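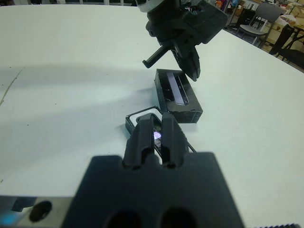
March 21, 2026
By the Skuditz booking desk

Ticket: Plaveo calendar sending reminders twice

Right, so this one's been driving me up the wall. Every customer on the Bostton list gets 2 reminder emails, six minutes apart. The Poon list is fine! I've cleared the queue, logged out, logged back in — same again.

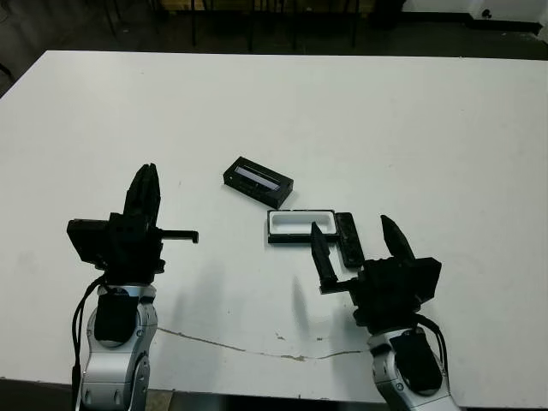 I then sent a test to 70 addresses (our own, don't worry) and got 140 emails. The full list is 2,000 people, so I've paused it for now.

Step 1: Checked for a duplicate rule. Found an old one from October still switched on, turned it off and re-sent the test. One email each, hooray.
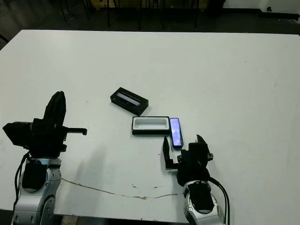
Step 2: Restart the full list in small batches. Leaving the ticket open until the last batch has gone.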